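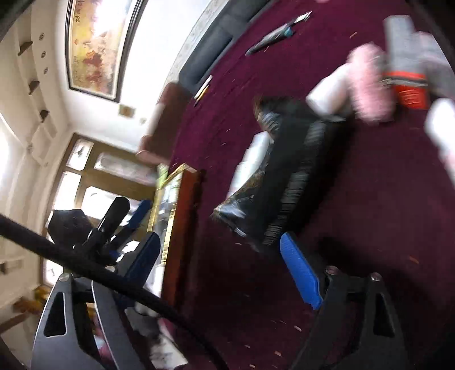
Figure 1. Maroon carpet and white wall, Truseten building.

Does carpet make a study room quieter?
Project report, Intro to Building Science, Lundton College

I picked this topic for a pretty selfish reason. I study in the Quispe building most afternoons, and the rooms there have hard floors, and every chair that moves makes a sound like a goose. The Truseten rooms have carpet and I always felt like I got more done over there. So when we had to choose something about buildings that we could measure with stuff we already owned, I thought great, I'll find out if the carpet is really doing anything or if I just like the walk.

What I measured

I used a free sound level app on my phone, set to take one reading per minute. I know a phone isn't a proper meter (the lab handout says this about five times), so I never treated the decibel numbers as exact. I only compared rooms with each other, same phone, same app, same spot on the table with a folded sweater under it so the table itself wouldn't buzz.

I sat in each building in the late afternoon, usually starting at 4 p.m., and ended up with 1443 usable readings across both. I threw out 60 more from one session in Quispe when somebody was drilling upstairs. I went back and forth on that! It was real noise and people really had to study through it, but it had nothing to do with the floor.

I also did a clap test. You clap once, record it, and look at how long the sound takes to die down. It's a bit embarrassing to do, so I did it early in the morning before other students showed up.

What I found

The average level in Truseten came out four decibels lower than in Quispe. I expected more, to be honest, given how different the two places feel. The bigger difference was in the spikes. I called a reading a spike if it was at least 10 decibels over the average for that session. Quispe had 303 of those and Truseten had 155, with close to the same number of minutes in each. From my notes, most of the Quispe spikes I could put a name to were chairs, dropped pens and people walking in boots. Voices were about the same in both.

The claps died out faster in Truseten too, although my recordings were messy enough that I'd only say "faster" and leave it there.

Stuff that went wrong

The rooms aren't the same size. I figured this out way too late – I had measured the floors by pacing, and the second time I paced Quispe I got a different answer, so then I borrowed a tape measure and learned it's a good bit longer. A longer room holds more tables, and more tables means more chairs scraping. I tried to make up for it by writing down how busy each session was (quiet, medium, packed), but that's just my opinion with a label on it.

There's also the air vent in Quispe, which hums. It probably adds a little to the average. It wouldn't cause spikes, so I trust the spike numbers more.

What I read

The Metedach guide to classroom acoustics, which is on reserve at the library, was the most useful thing I found. It explains that thin carpet soaks up high sounds pretty well and hardly touches low ones. That fits with the chairs and pens dropping off while the voices stayed put. It also says the ceiling often matters more than the floor, and I wish I'd read that chapter first, as I didn't write down one single thing about the ceilings.

If I did it again

I'd find two rooms the same size in the same building, or better, one room before and after somebody puts a rug down. I'd also try those felt pads for chair legs. A pack of them costs less than lunch, and I'd love to know how much of the spike difference they could wipe out in Quispe with no carpet at all. I asked at the front desk if I could stick some on the chairs at one table and I'm still waiting to hear back.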